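Papers and Patterns: our wallpaper page

Hello again! I've finally sorted through the July pictures, and I'm starting with the papers because I love them far more than is sensible. We had over 600 offcuts to choose from and I still went straight for the old-fashioned ones. Hauwa Nnaji wanted plain grey. She was outvoted.

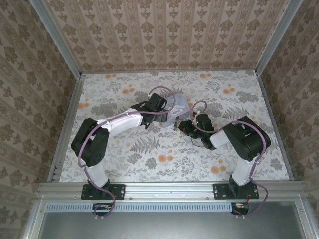 Wendholm Makers' Club — Pattern & Paper Group

Damask and vines on the walls, in a pinkish beige with olive brown, and ferns on the floor with little peachy-orange blossoms scattered about. I know, I know, two busy patterns together! But the off-white keeps the floor light, and I'm very fond of the big grey frond across the middle. The pale blue package looks rather nice against it too.

The stripes on the back wall are my favourite bit — they remind me of my gran's hallway in Drenum, which had a paper very like it right up to the ceiling (and, for one awful year, on it).

If you've got any rolls going spare, bring them along to the Haruna Room. Florals especially, please!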